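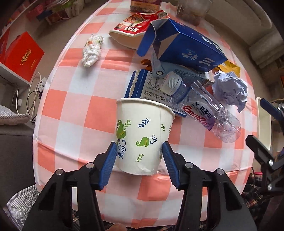
Traian Marinescu
Founder and safety lead, Cakberg

About us

Cakberg teaches grippers to clear up after people. Cups, cartons, drinks bottles, crumpled paper, the lot! We started in March with one table, a checked tablecloth and a big appetite for other people's leftovers, and we still think a messy tabletop is one of the best puzzles in robotics. A paper cup weighs next to nothing, it tips over if you breathe on it, and its wall gives way under a squeeze that a bottle would shrug off.

We work with hand-held grippers first. A person does the job by hand, the tool records how it was done, and the arm learns from that. It's slow, it's fiddly, and we love it.

What went wrong at Nasthorpe

We tell this story to everyone who visits, so it belongs on this page too.

Our first long trial was at Nasthorpe, in a shared break room, with an arm running the software we call Vuvon. For the first 195 pickups it went beautifully. Then it reached for a paper cup, crushed it, and kept on closing. The cup had coffee in it. The coffee went over the table and down toward a power strip, and the arm carried on to the next item as if all was well.

One of us hit the stop button. No one was hurt and the power strip stayed dry, but we shut the trial down that afternoon and spent 21 days finding out why.

The answer was embarrassingly small. Vuvon decided it had a good hold when the motor slowed down against something solid. A soft cup never gave it that signal, so it squeezed harder and went looking for one. We had also written the software so that a grip which timed out was logged as a success — that one was my code, and I've apologized to the whole team for it!

What we do now

Every grip has a force limit that the software can't raise by itself. If the jaws close further than expected, the arm stops, opens and waits for a person. Anything that might hold liquid gets treated as full. Power strips and cables stay out of the arm's reach, and we check that before each session, with the stop button pressed once as a test.

We also went back to the table and recorded far more soft, dented and leaning things, paper cups above all, in among the flattened boxes and squashed food tubs where they tend to end up. Yordanov, our partner on the grip pads, reads every fault report we write and sends back wonderfully blunt notes.

Who we are

There are 8 of us, and 7 of us can run a session from start to finish (the newest is learning fast). Anyone can stop the arm at any time, visitors included, and we'll thank you for it.

If you've had a gripper misbehave in a way you can't explain, please write to us. We'd really like to hear about it, and we'll gladly share our own fault log in return.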